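# About Luvar Automation Planning

Luvar helps small and mid-sized manufacturers decide what automation equipment to buy, when to buy it, and how much money to set aside. We don't sell robots and we don't take commissions from companies that do. Customers pay us a fixed fee, agreed before we start.

Our office and test shop are in Plukasstead, in the former Begay tool warehouse. We have a staff of 16. Most of us came out of production engineering or purchasing, and a few came from cost accounting.

## What we do

Most customers come to us with a quote already in hand. A supplier has proposed a robot cell, the price looks high or suspiciously low, and someone has to sign for it. We read the quote, visit the plant, and write a report that says what the cell will cost to buy, install, and run over its working life.

Other customers come earlier, when there is only a line in next year's budget that says "automation." We prefer this. There is more time to look at the parts, the floor space, and the people who will be running the equipment.

A standard planning job covers:

- the arm and its controller
- grippers, spare fingers, and tool changers
- bins, fixtures, tables, and floor mounts
- guarding and the safety review
- air, power, and cable routing
- training, including second and third shifts
- service contracts and spare parts
- what the old equipment is worth, if anything

The arm is the part people ask about first. On the jobs we review, it is often less than half of the total. Fixtures and guarding are the lines most likely to be missing from a first budget, and training is the one most likely to be cut later. Our reports list each one separately so that a cut is made on purpose.

## How we started

Luvar began as the equipment planning department of Kalano, a maker of door hardware. Kalano had bought two palletizing cells in the same year, and one of them sat under a tarp for most of the next. The department was set up to keep that from happening again. After a while other companies in the valley asked to borrow it, and it became a separate business.

We still do Kalano's planning every September, before their budget closes. Since the split we have finished 351 planning reports for other customers. In 29 of them we recommended buying nothing that year – usually because a better fixture or a change in packaging would fix the problem for less.

## Trying it before buying it

Some questions can't be settled on paper. Picking parts out of a bin is the usual one. A supplier's video shows the supplier's parts, and a customer's castings or bar stock may lie differently, slide under each other, or end up against a wall where the fingers don't fit.

For these jobs we run a trial in the shop. The customer sends 200 parts from ordinary production, with no sorting and no hand-picked good ones. We set up a bin, an arm, and a gripper, and record the picks, the misses, and the time each one takes. The results go into the report along with the gripper we think should be priced.

Trial setups are kept simple. Clamps, scrap board, and a wooden table are good enough for finding out whether a part can be reached, and they keep the trial fee down. Production fixtures are priced separately.
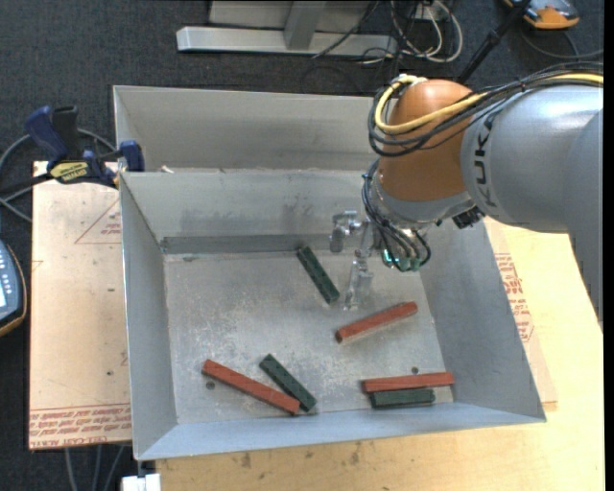
*Page last changed: January 5, 2026*

Long, narrow bars are a common trial part for us. Two of them lying side by side leave little room for a finger between them, and a bar in the corner of a bin has to be approached from a different angle than one in the middle. Both cases affect which gripper to buy and how large the bin should be, and changing the bin is usually the cheaper of the two.

## Working with us

A quote review takes two weeks from the day we get the drawings. A full planning job takes six to eight weeks, and a bin trial adds three more. If your budget has a closing date, tell us in the first call – we schedule backward from it.

To get started, send us:

- the supplier's quote, if you have one
- a drawing or a sample of the part
- your shift pattern and yearly volume
- a floor plan with columns and aisles marked

We return samples by freight at our cost. Visitors are welcome in the shop by appointment. Bring closed-toe shoes; we have safety glasses at the front desk.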